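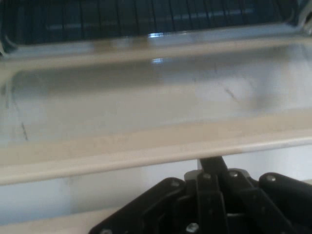 Giáp Street workshop, October

Wrist camera's on, so the gripper now gets its own opinion of my work. The cream thing is its practice target: big, glossy and full of reflections, the worst surface I own. Carleen Mudgway suggested starting with a cardboard box. I have 37 reasons for not listening, mostly pride. Tonight I re-tighten the finger joints and drop the speed to 6.

Filed under: Bench Notes, Robots

Get new posts by email. Unsubscribe any time.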